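Comparing Grippers in Simulation: What the Numbers Don't Cover
July
Yaneth Restrepo
3 min read
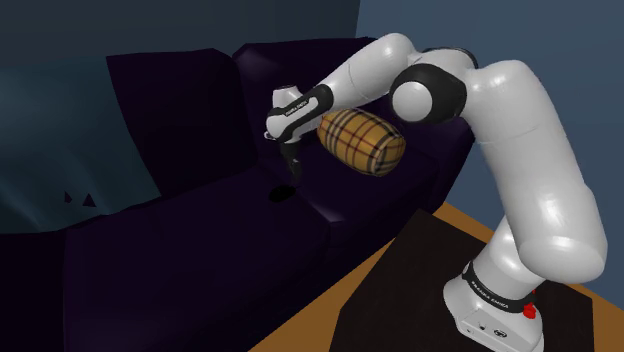
Fig. 1. Simulated arm over the sofa, gripper pointing down at the seat. Note how little the fingers stand out from the upholstery.

Before you read the Dretell results, read how they were got. Two grippers were tried on the same simulated arm, a slim two-finger type and a wider one from Brandetti, with 118 attempts each at picking small dark objects off soft furniture. The slim gripper came out ahead. I am not sure this tells us much.

Contact. A seat cushion gives when you press on it. Most simulators treat it as a hard shell with some friction painted on. A finger that slides neatly under a flat object on a hard shell may well push it into a real cushion. Ask what the cushion model was. The write-up gives it one line.

Camera. In Fig. 1 a small black oval lies on a very dark purple seat. If the controller was handed the object's position by the simulator, this costs it nothing. If it had to find the object from pixels, it is a hard case. The results table mixes both kinds of run and does not say which is which. Anselmo Echeverri has asked for them split and has had no reply.

Clutter. The pillow and the blanket look like obstacles. Check whether they have collision turned on before you give the planner any credit for avoiding them.

Resets. Every attempt starts from the same arm pose. Maribel Villca reran the set from 4 other poses on our Condori controller and the gap between the grippers shrank. She changed the controller as well as the poses, so her result needs the same suspicion.

For the lab session
Work in pairs. Keep the arm and controller fixed and change the gripper only. Do 8 runs with the true object position and 8 with the camera estimate, and write them down separately. Record failed grasps by kind: missed, slipped, pushed away. "Failed" by itself will be handed back.

Reading: Cinmont notes, section 2, on friction settings. Skip the part on speed.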